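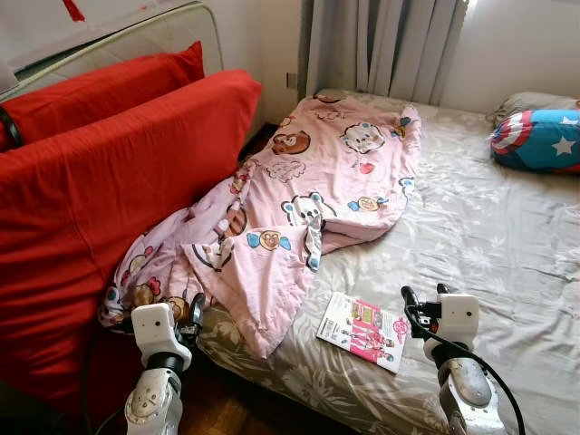 Zarkside Mattress Underlay, Ventilated

Print
E-mail

The Zarkside underlay is a spacer mat that lies between the mattress and the bed base. It holds the mattress clear of the base so that air can move sideways and moisture from the sleeper can leave through the underside. It is intended for low beds, solid platforms and closely spaced slats, where the underside of a mattress dries slowly.

The mat is not a topper and has no effect on how firm the bed feels. It should not be used on top of the mattress.

Construction

The core is a knitted polyester spacer fabric with an open face on both sides. The edges are bound with woven tape, stitched twice. There is no foam, glue or rubber in the mat. The lower face carries a raised rib that grips timber and painted board. On metal mesh bases the rib has little to hold, and the corner ties should be used.

Length: 2,000 mm
Width: 105 cm
Thickness: 5 mm
Colour: undyed
Wash: 40 degrees, gentle cycle, no softener
Drying: flat or over a line, not tumble dried

The mat can be cut to size with ordinary scissors. Cut edges do not run, but they will shed short fibres at the first wash. Bind them with cotton tape if the mat is for a child's bed. A cut mat cannot be returned.

Fitting

Strip the bed and lift the mattress off. Brush or vacuum the base and let it dry if there is any sign of damp. Lay the mat with the ribbed face down, leaving a margin of bare base along each side, and refit the mattress without dragging it. Two people are needed for anything heavier than a foam single.

The gap works only if air can reach it. Where the bed stands against a wall or next to other furniture, leave that side slightly open if the room allows. Blankets that hang to the floor on the open side will also slow the drying, and should be turned back in the morning.

A fitted sheet may be used as normal. Do not tuck a flat sheet under the mat – it closes the edges and defeats the purpose. Waterproof mattress covers may be used, provided they cover the top and sides only.
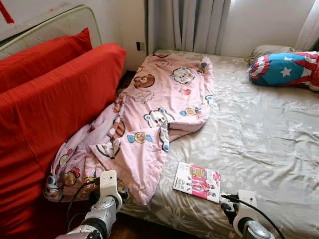
Care and inspection

Lift the mattress and check the mat every February and again at the end of summer. Surface dust can be removed with the brush head of a vacuum cleaner. Marks that remain after washing are usually tannin from oak or pine slats and are harmless. Replace the mat if the core stays flat when pressed and released.

Related items

Conneely corner ties, pack for one mat
Prustano edge tape, unbleached cotton
Julterness slat brush, long handle

Ordering

Mats are sent rolled, not folded. Unroll on arrival and leave flat overnight before fitting. Trade enquiries to Trinidad Urrutia; questions on cutting and non-standard bases to Fermín Alarcón in the workroom.

Print
E-mail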